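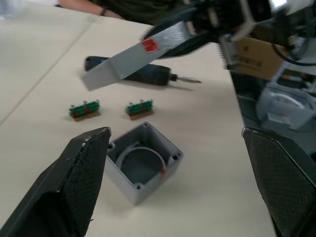 Figure 2. Small open-topped grey plastic box on a pale laminate table.

3.2 Surface materials and cleaning residue

Work surfaces in shared rooms are cleaned more often than any other furniture, yet records of what is left behind after cleaning are rare. Most published work deals with stainless steel in kitchens and clinics, where the surface is uniform and the cleaning routine is written down. Community buildings differ on both counts. Tables are bought in batches over many years, pushed together to make larger surfaces, and wiped with whatever product is in the cupboard. Pale laminate is the usual finish, and where two table sections meet there is a seam, visible in Figure 2 as a faint line running diagonally across the left part of the surface. Seams of this type were treated as a separate sampling zone throughout the study. A cloth drawn across a join tends to leave liquid in the gap, and the liquid dries there with its load of surfactant and fine soil.

Sampling was carried out at two sites, the Gudetville community hall and the Tindidberg library annex. In total, 170 swabs were taken from 22 tables. Each table was divided into an open zone, an edge zone and, where tables were joined, a seam zone. The open zone was defined as any area more than 9 cm from an edge or seam. Swabs were moistened with distilled water, drawn over a fixed area using a card template, and sealed at once. Samples were taken before the morning cleaning and again after the surface was dry to the touch. Tables with visible damage to the laminate were recorded but left out of the main comparison.

Residue was measured by conductivity and by dry mass. Conductivity responds to dissolved salts and to some surfactants but gives no information on oils or waxes, so the two measures were not expected to agree closely. They agreed best in the open zone. In the seam zone, dry mass was consistently higher than conductivity alone would suggest, which points to a share of insoluble material such as paper dust, skin flakes and crumbs. Edge zones fell between the other two at Gudetville. At Tindidberg the edges were close to the open zone, possibly on account of the rounded edge profile used there.

The effect of dilution was examined separately. The neutral cleaner in use at both sites (Prodlow) was applied at the label rate and at 4 times that rate, the latter being close to what staff were seen to pour when no measuring cap was supplied. The stronger mix left more residue in every zone. The increase was modest in the open zone and much larger at the seams. A second wipe with plain water removed most of the difference in the open zone but had little effect on seams -- a result in line with the earlier trials on jointed benches by Skinner.

Two limits should be noted. Table age could not be established for the older stock at Gudetville, and wear of the laminate may account for part of the variation between tables. Humidity was logged at Tindidberg only. Swabbing at both sites was done by one person (Benedicta Eshun), which removes differences between operators but leaves any steady bias in hand pressure uncorrected. Seam width was measured with a feeler gauge and is considered in Section 3.3.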